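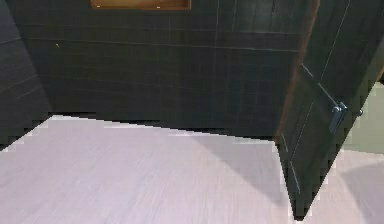 扉を開けられない機械に予算をつけるのは気が進まない、とナイザル・ヤムミンは金曜の会議で言い、そのまま議題は四十分動かなかった。

施設管理会社アウワードが進めている巡回ロボットの導入計画が、発注の一歩手前で足踏みしている。争点は走行速度でも電池の持ちでもなく、レバーハンドルである。夜間の巡回を任せるはずの機械が、廊下から部屋に入るところでどれだけ当てになるのか。購入の稟議書にはその項目がなく、別紙の「その他」に一行、「扉の開閉については別途検討」とあった。別途検討という言葉は、同社では長らく「来年度」と同じ意味で使われてきた。

候補に残っているのは二機種。ガヴム社の機体は腕が標準で付いており、本体価格は300万円。カスタッチ社の機体はそれより安いが、腕は別売りで、取り付け台も別売り、取り付け台を固定する金具も別売りである。見積書を最後まで読んだ担当者によれば、金具の納期がいちばん長い。

計画では、まず3台を購入し、スケモント棟の巡回に充てる。保守契約は5年。この5年という数字については社内でもあまり議論がない。前に買った床洗浄機の契約が5年だったので、書式がそのまま残っていたという。

両社とも、扉の開閉はシミュレーション上で検証済みだとしている。これに対し、現場側のサウサン・スルールは、画面の中の扉には建て付けの悪さがないと指摘した。スケモント棟の扉は、梅雨どきには人間でも肩で押さないと開かないものがあり、冬になると今度は勝手に開く。ドアクローザーの強さも階ごとに違う。「機械を買う前に扉を直したらどうかと前から申し上げています」とスルール。扉の修繕費は別の部署の予算なので、この発言は議事録では「貴重なご意見」として処理された。

自動ドアに替える案も出た。扉をすべて替えると、ロボット本体より高くつく。替えた場合は腕のない安い機種で足りるため、総額で比べるべきだという意見と、それはもうロボットの予算ではなく改修工事だという意見が並び、どちらも正しいので結論は出なかった。夜間だけ扉を開け放しておく案は、防火の観点から三分ほどで消えた。

ヤムミンが求めているのは、発注の前に実際の扉で試すことだ。シミュレーションの結果は参考資料として受け取るが、検収の条件には現場での開閉を入れる。押す側と引く側の両方、照明を落とした状態も含める。途中で手が離れたときに誰が復旧に行くのか、その人件費をどちらが持つのかも契約書に書く。最後の点について、ガヴム社は「前向きに協議したい」、カスタッチ社は「オプションで対応可能」と回答している。

費用の見立てにも穴がある。当初の試算は、夜間巡回の人件費がそのまま浮く前提で組まれていた。ところが扉の前で止まった機械を助けに行く係が要るとなると、その係は夜間にいなければならず、いるのであれば巡回もできる。この点を会議で最初に口にしたのは経理の若手で、しばらく誰も返事をしなかったそうだ。試算表は現在、差し戻されている。

もっとも、計画そのものをやめる声は今のところない。夜勤の募集に応募が来ない状況は続いており、スルールも導入には賛成の立場である。廊下だけを回らせ、部屋の中は人が見るという折衷案も検討されているが、その場合は3台も要らないのではないかという話になり、台数を減らすと今度は割引が消える。

実地試験は八月に、スケモント棟の一階で行う方向で調整が進む。試験に使う扉はまだ決まっていない。両社はいちばん新しい扉を希望し、現場はいちばん重い扉を推している。次回の会議では、まず扉を選ぶ基準を話し合う予定だ。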